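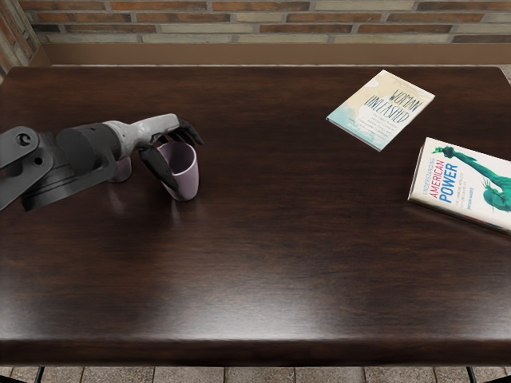

Kolleck staging

Print this article | E-mail this article

Kolleck staging is a way of testing robot grasping in computer simulation, in which the object to be picked up is given a near twin and the two are set close together, so that the arm itself gets in the way of the view as it comes down to do its work. It takes its name from Kolleck, the robotics group that first wrote it up, and it is most often met as part of the Braretti suite, a collection of simulated tabletop tasks that a good many laboratories have used at one time or another to try out their control policies before going anywhere near a real machine.

The method is a modest one, and its authors have always been rather careful to present it that way. It does not propose a new kind of gripper or a new way of training. It is simply a recipe for laying out a table, together with a rule for scoring what happens on it, and much of its appeal lies in how little it asks of anyone who would like to give it a go.

Background

Earlier versions of the Braretti suite used a single target on a plain surface, with perhaps one or two unrelated things off to the side. Policies did well on these, and for a while the scores were taken as a fair sign of progress. The trouble came when the same policies were run on scenes holding two of the same item. Some would begin a perfectly sensible approach to one cup and then, partway down, drift toward the other, closing the fingers on the air between the pair. The Kolleck group called this "swapping", and the name has stuck, although a few writers prefer "target drift" and the older notes use both in the same paragraph.

The group's suspicion was that the second object mattered less than the moment at which it went out of sight. A policy that chooses its target afresh with every new view may be quite happy as long as both cups are in plain sight, and then lose its way when the wrist passes in front of one of them. To check this they needed scenes where that passing would happen reliably, and staging grew out of the effort to produce them.

The staged scene

A staged scene has three ingredients: a target, a twin and some clutter. The target and the twin share the same shape and the same colour. The twin goes beside or a little behind the target, on the side the arm comes from, so that by the time the fingers are at the rim it is at least partly covered. In the best-known layout, usually called Table Sakamoto after the set of room models it was built from, the pair are lavender tumblers standing on a dark, glossy wooden table in front of a brick wall. With the gripper down over the first cup, only the lower part of the second can be made out behind the wrist.

The clutter is kept well away from the pair, and in this layout it is made up of books lying flat on the right-hand side of the table, with bare wood in between. Books were chosen for their covers, which carry large lettering and strong shapes (one has "UNDERSTANDING AMERICAN POWER" running up it beside a green Statue of Liberty) and so give a vision system plenty to look at that has nothing to do with the job. The polished tabletop is a nuisance of another sort. It gives back a faint reflection of the cup and a broad patch of light across the middle, and policies trained only on matte tables have been known to do poorly on it, a point that the first write-up mentions only in passing but which later users have found very handy to know.

Procedure

Each run begins with both cups in full view and the arm held back. The target is named once, by its position, and is not named again. The policy then has 400 control steps in which to take hold of the cup and raise it clear of the table. A run is scored as a success if the named cup is lifted, as a swap if the other one is lifted or if the fingers close between the two, and as a miss in every other case. Knocking a cup over counts as a miss, even where the policy goes on to pick it up, a rule that struck some early users as a touch harsh and that has been left alone all the same.

After each run the same scene is played again with the twin taken out and everything else left just as it was - books, light, starting pose of the arm and all. The difference between the two scores is called the twin cost. It is this figure, and not the plain success rate, that the authors ask people to report, as it takes away most of what has to do with the cup being slippery or the gripper being awkward.

Results

The original study covered 896 paired runs on Table Sakamoto. The baseline policy, which had no memory of earlier views, lifted the named cup in 66 per cent of the runs where the twin was absent, and in roughly 50 per cent of those where it was present. Most of the loss was put down to swaps. When the twin was moved to the far side of the target, where the wrist did not cover it, the loss shrank a good deal, and the authors took this as support for their idea that it was the covering up that did the harm.

A second policy, given a short memory of where the target had last been seen, showed a much smaller twin cost. It was also slower, and now and then it would hover above the cup until the steps ran out. The Nandovgate laboratory repeated the comparison the following February with its own arm model and came to a similar finding about memory, though it saw less of the hovering and suggested that a stiffer wrist in the Kolleck model may have played a part. The two groups have not settled the matter between them.

Limitations

Staging has been tried mostly with cups, and cups without handles at that. A handle gives a policy a further clue as to which way the cup is facing, and it is not known how much this would help. The method also relies on a fixed viewpoint, so a camera mounted on the hand would need a different layout altogether. Finally, all of the published work has been done in simulation. Kolleck has described plans for a matching set of trials on a physical table, and readers who are keen to follow that side of things will find the related entries on sim-to-real transfer and on occlusion a good place to carry on.

See also: Braretti suite; Occlusion; Target drift; Twin cost

Last revised 5/6/22

Filed under: Robotics > Grasping and Manipulation > Test Methods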